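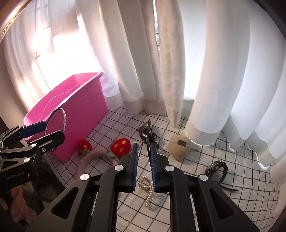 Skirgate Makers Board > Selling > Labels and claims

Thread: "Hand made" label when part of the work is bought in

tapefold
I sell plush keyrings and ornaments, 28 designs at the moment. The bodies used to be cut and sewn by me. For the October fair I want to buy blank bodies from Purkeva and do the filling, closing, beading and labels myself. Can I keep the "hand made" label? The fair rules say "made by the seller" and stop there.

selvage_9
Depends on what the buyer thinks you did. If the body arrives sewn, you assembled it. I would use "hand finished" and put the rest on the swing tag.

Kneževič Trim
We weave labels for small shops (trade account, so weigh this as you like). Our minimum run is 2,000 per wording. Most customers who switch to "hand finished" do it when the old stock runs out. Fold type and ground color can stay the same, so placement on the seam doesn't change.

quillback
Disagree with selvage_9. Somebody's hands sewed the blank. "Hand made" doesn't say whose hands. If tapefold closes the seam and does the beadwork, the claim is true.

selvage_9
True on the label, false at the fair, where the rule is "made by the seller." Those are separate tests and the original question mixes them. 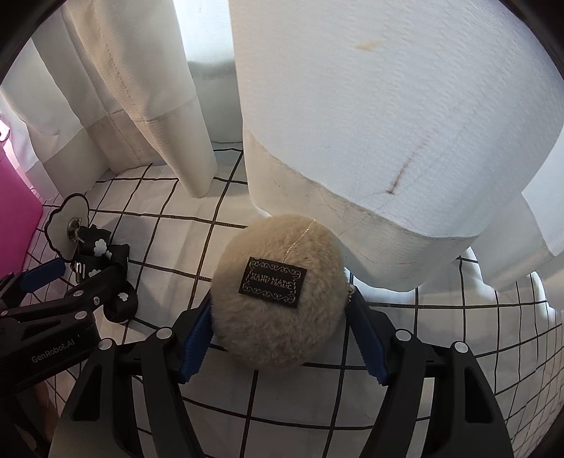

Posted by: overlock_oona | 2025-08-19 | Member | Replies: 9

Small black label with scroll borders above and below the lettering, the common style. It reads HAND MADE and nothing else. No maker, no fiber content, no care line. My complaint with the whole category is that anyone can buy it by the roll, so it carries very little information. Put your shop name on the label and move the process claim to the tag, where there is room to say what you did.

quillback
Shop name on a label that size is unreadable past 2 words. I tried it with a satin weave and the counters in the letters filled in.

Kneževič Trim
Satin isn't the problem, thread count is. Ask for high-density damask and keep the capitals plain. Pale on black holds up better than black on pale at small sizes.

overlock_oona
Agree on damask. Also, stitch both short ends on pile fabric. With one end loose the label lifts and the pile works under it.

tapefold
Update. I wrote to the Prevovari fair office. They accept bought blanks in the "finished goods" section, not in "maker" tables. Table fee is the same. I'll use up the old labels on the bodies I sewed and order "hand finished" for the rest.

quillback
Still think the wording was fine, but the section rule settles it for the fair.

selvage_9
Keep the two batches in separate bins before you start labeling.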